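Brerer cell, software log
Apr 10, 2020

Purpose of the session: to bring the Plorkau planner to a state in which both arms may clear and refill the glassware tray under one schedule. The perception module (Zasel, release branch) was left unchanged. Controller settings were those of the previous entry, save that the wrist camera exposure was fixed at 349.

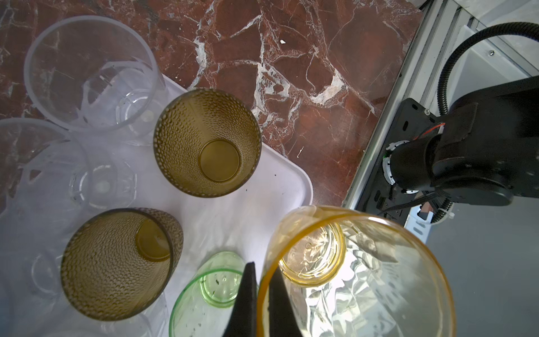 Notebook 2, p. 525

Rim detection on nested and overlapping glassware remains the principal weakness. Where one rim is seen through the wall of another, Zasel is liable to merge the two ellipses and to return a single grasp centre between them. The olive hobnail glasses are segmented reliably, upright or tilted. Clear cups against the white tray are not, and their confidence threshold should be set separately from that of the coloured ware.

The planner now reserves the volume above the tray for one arm at a time. The reservation request expires after 500 ms, and the waiting arm then replans from its present pose. 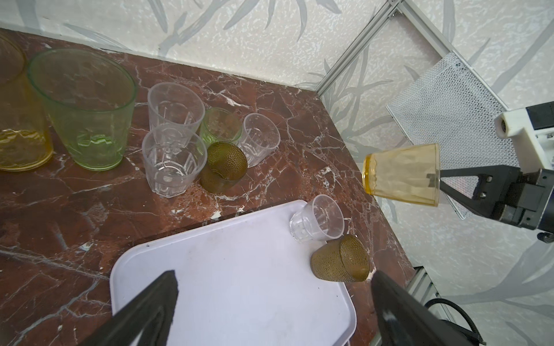 It was agreed that a held cup must be attached to the collision model of the arm carrying it, so that the other arm plans around the cup as well as the fingers. Xaba already publishes the attached geometry, but Plorkau reads it only at start-up. A subscriber has been written and awaits review. Tumblers lying on their sides are still passed over by the upright grasp set; a side grasp is to be added before July.

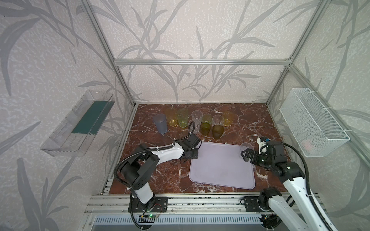
Outstanding

1. Merge the Xaba subscriber after review.
2. Separate threshold for clear ware in Zasel.
3. Log the reservation holder with each replan.
4. Repeat the timing test with the expiry at 500 ms and the wrist streams disabled.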